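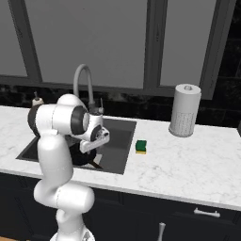
Planning the Clidis kitchen: what we're saving for

Hello again, and thank you for bearing with us while we get this gallery sorted! We've spent most of August going over quotes for the dishwashing bench, and a few of you asked to see what the money would be going toward, so I've put up a couple of views from the simulated kitchen with some notes on where the budget sits.

The arm over the sink, with the gripper pointing down at the black frying pan. Reach is what we're really paying for (a deep basin asks a lot of an arm), and the Orent quote covers the arm, the mounting and 14 months of service. Aksoy came in a bit lower, but their service plan is extra and I'd rather see it all on one bill. Either way we've put aside $500 for spare finger pads, and I'm told we'll be glad of it.

Up close at the gripper, with a big dark rounded shape just above the fingers and white marble to either side. Grippers are priced separately from the arm, which caught me out the first time, so please look for that line when you compare the sheets. The Prandis one is $505 more than the basic model and takes about 5 weeks to arrive.

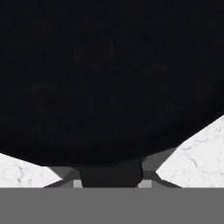 Lucrezia Fabbri: Could we hold off on the dearer gripper until the second year? I'd sooner see that money go to training hours, and the basic one can always be swapped out later if the mounting plate is the same. Do we know whether it is?

I've asked both suppliers about the plate and will add their answers to the quote sheet.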